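Open afternoon at the Tridley lab, Grostolley

Three hours went by in a blink — I could have stayed till they locked up!
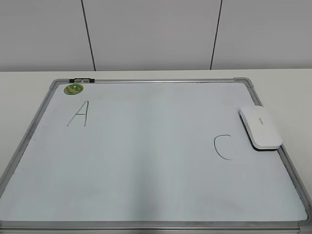

Does it learn the wiping from people first, one visitor wanted to know, and is 40 goes really enough? It is, near enough: the Zernska method starts with 40 human demonstrations, then lets the arm practise in simulation, 2000 tries overnight. The clever bit is that it's told which letter to rub out and which to leave alone. They reckon 3 misses in 100 on a capital A, and C is harder. Next stop for me is the Najjar stand in March.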